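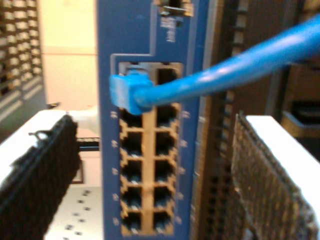
9/13/21
By Geetha Kotian
77 shares | 9 comments

The Achari Public Library will stay open until nine every weeknight starting in October, which is welcome news for anyone who has ever raced across town after work with a stack of overdue books sliding around on the passenger seat. The longer hours were the thing people asked for most in this summer's reader survey, and the library board voted for them last week after a long and mostly cheerful meeting. Part of the push came from students and job hunters who do their evening work online, and for them the internet service in the reading room matters as much as the shelves do. Anyone who has only ever thought of it as a password taped to the front desk may like to know that it all comes down to gear like a blue network switch, with its two columns of ports and a thick blue cable plugged in at the top. The reading room will be open for the full evening, and so will the study tables upstairs.

Head librarian Vimala Varghese has been hoping for this for a good long while. She grew up doing her homework in the children's corner, back when the building closed at five and the lights were switched off over your head whether you had finished your chapter or not.

"I used to take the last page home in my head and make up the ending," she said, laughing. "I'd like the kids here now to get to read the real one."

The board considered closing on Saturday mornings to help pay for the change, but so many families wrote in about story hour that the idea was dropped before it came to a vote. The extra evenings will be covered by a $300 monthly gift from Dukex, the hardware store on Mill Road, along with money set aside in this year's town budget. Two part-time desk workers have agreed to take on more shifts, and the library is looking for one more person who likes books and doesn't mind shelving the large-print westerns — they are heavier than you'd think.

A few other things will change along with the hours. The book drop on the parking lot side is being moved closer to the curb, so drivers can reach it without getting out in the rain. The meeting room, which seats up to 200 people when the folding wall is pushed back, can be booked for evening events for the first time in years. The garden club and the chess players have both put their names down already, and the quilters are said to be thinking it over.

Story hour stays where it is, and so does the used book cart in the lobby, where paperbacks are still a quarter and the jigsaw puzzles are free if you promise to bring back all the pieces.

Varghese said readers who can't make it in person are welcome to call the front desk with questions, or to renew their books by phone as always. A full list of October programs will be posted on the lobby bulletin board by the end of this month.

77 shares | 9 comments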